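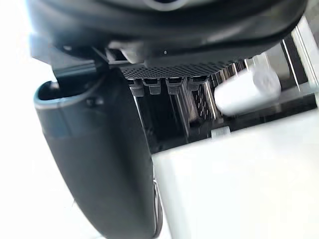 Dishes are the chore people ask about first when they hear the word robot, so our project group picked kitchen cleanup as the test case for the spring report. The question was whether a machine with two arms can clear a sink area and load a rack at a speed and success rate that a household would accept. We left out laundry and floors. Most of the trouble we logged came at the moment of contact. A white cylinder lying at an angle against chrome slats looks simple to a person, but the metal is full of bright highlights and dark reflections, and the hand's own parts block much of the wrist view. Our log has a separate code for this kind of background, and we used it more than any other code.

Method

We reviewed 959 pick attempts from the Meltau kitchen set. Each attempt was one object, one hand, one try. An attempt passed if the object left the surface, stayed in the hand for 8 seconds and was set down without a drop. Sulastri Harahap wrote the scoring sheet and checked 100 attempts a second time to see if two people gave the same score. Where they did not, the wording on the sheet was changed and those attempts were scored again.

We sorted objects into bowls and dishes, cups, flatware, and other. Attempts where a person stepped in were marked as failed, even if the robot might have recovered.

Results

Bowls and dishes did best. They have a rim, and a rim can be pinched from many directions. Cups came second. Flatware was poor, and thin spoons lying flat on a counter were the worst item in the set. The hand tended to push them along before the fingers closed.

Speed was a bigger problem than we expected from reading the Tapia and Lesix papers in class. A person clears a sink while talking to someone else. The robot paused before each grasp and again before each release, and the pauses took longer than the movements.

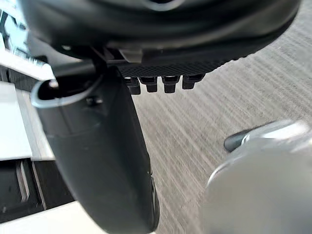 Is a hand with several fingers worth the extra cost over a plain two-jaw gripper?

For bowls and cups it made little difference in our scores. The fingers helped with odd shapes such as ladles and lids, but they also brought more joints to keep in working order. A kitchen that only needs plates moved could use the simpler tool.

Sinks

Sinks need their own section. The walls slope, the steel is shiny, and the faucet stands where an arm would like to pass. A drain basket adds thin rods that a fingertip can catch on. We compared 200 attempts over a sink with the same number over open counter. The sink attempts failed more often, mostly on the approach. Once an object was held, carrying it to the side went well in both groups. 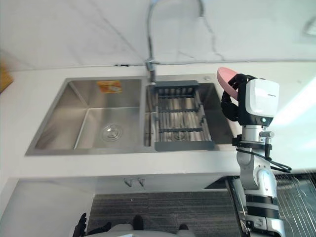
Figure 3. Robot hand gripping a pink dish to the right of the double sink.

Limits

All attempts were in one kitchen with good light. We had no greasy dishes and no sharp knives. The Tradar planning software was updated in May, partway through the set, and we could not separate its effect from the rest. Our answer for now is that the robot can do parts of the job with a person nearby, and flatware should stay with the person.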